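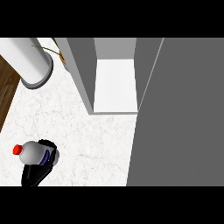

2. Materials and methods

2.1 Bottles and closures

The study was carried out at the Tallport filling plant, on the line which fills the Bella household cleaner. The bottles are blow-molded from polyethylene and closed with a polypropylene screw cap without liner. All caps came from one supplier, Leinonen, and from one production lot, so that differences in the thread between lots would not influence the torque values. In total 264 bottles were taken from the line after the capping machine and before the carton packer. The sampling was finished on 30 November 2024.

The capping machine was running at its normal speed and the application torque was not changed during the sampling. We considered using a special setting in order to get a wider range of values, but the plant had orders to fill, and we also wanted to know how the closures behave under the usual conditions. The disadvantage is that very loose caps are rare in our material. This should be kept in mind when the results are compared with those of laboratory studies, in which the caps are often applied by hand.

Each bottle received a number, written on the base with a marker. The number of the capping head was noted in the same list. Bottles with a visible dent in the neck area or with a crooked cap were replaced by the next bottle from the same head.

2.2 Storage

After sampling the bottles were divided into groups. The first group was measured on the same day, after a rest of 15 minutes at room temperature. The other groups were stored upright in closed cartons in the warehouse, and the last of them was opened after 12 days, in December. The warehouse is heated but the temperature is not controlled exactly. A small logger was therefore placed inside one carton of each pallet. We did not store any bottle lying on its side, although this position is known to occur in transport and would be interesting for a later study.

It is well known that the removal torque of a plastic cap becomes lower after the application, because the material relaxes. For this reason the time between capping and measuring was recorded for every single bottle and not only for the group.

2.3 Measurement of the removal torque

The removal torque was measured with a table instrument in which the bottle body is held between four rubber posts. The operator turns the cap slowly by hand until it begins to move, and the instrument keeps the highest value. Two operators, Roald Hedlund and Ulla Turunen, did all the measurements. In order to estimate the influence of the operator, the bottles of each group were mixed before they were shared out, and neither operator could see the number on the base while measuring.

In the preliminary tests we found that the speed of turning has a clear influence on the result. A fast movement gives a higher peak. Both operators therefore practiced with spare bottles until their values agreed sufficiently. The spare bottles are not included in the analysis. The posts were cleaned with a dry cloth between the groups, and the zero point was checked at the same time.

Figure 1. White plastic bottle standing on a white ledge, rendered view.
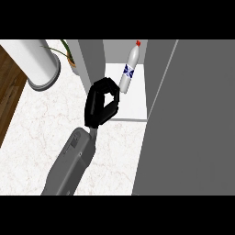

2.4 Data analysis

The values were entered in the Skunumia database of the plant and exported as a table. For each group we calculated the median and the range. The capping heads were compared by means of a rank test, as the values were not normally distributed. A bottle was left out only if the cap slipped in the hand of the operator or if the bottle turned between the posts. Such cases were marked in the list at the moment when they occurred, before the value was read.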